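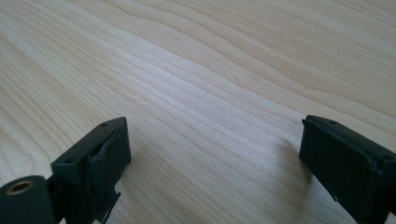 I've had the Flarkulora hand grippers for nine weeks now, and I'm still excited every time I pick them up. You hold one in each hand, do a chore with them, and the recordings go toward teaching a robot arm to do the same chore. Ours is putting cloths away in a bin. Sounds dull! It's the most fun I've had at a table in years.

Vedevmont sells them as a pair for setups like ours. The grip is comfortable, and the jaws open wide enough for a folded towel without any fuss.
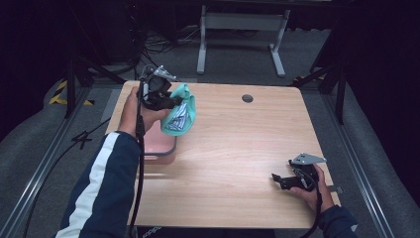
Cloth is the hard part, as anyone who has watched a robot try laundry will know. It sags, it slides, it folds over on itself. With these I could feel how much squeeze a soft thing needs, and after 200 tries my left hand had gotten pretty good (my right is still catching up).

Pads are my one real gripe. The rubbery covering on the fingers should be tougher, or at least easier to swap. Burgi Pfister, who shares the table with me, would also like longer cables.

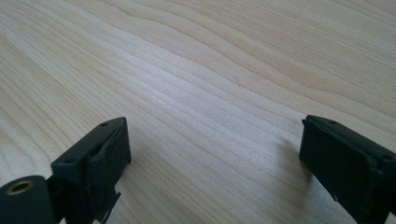
So can a machine do the chore yet? Partly. Our arm got the cloth into the bin on 106 of 500 runs, which thrilled me and made Burgi laugh. It still can't fold, and a crumpled cloth stumps it completely. I wouldn't hand it my laundry on a Monday morning. 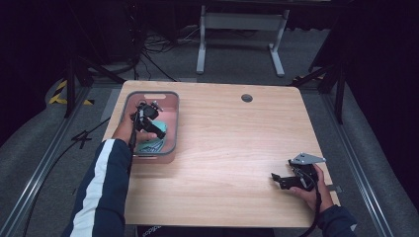

For learning what your own hands do all day, though, I love this pair. Four stars out of five, and I'll add the fifth when they sell spare pads.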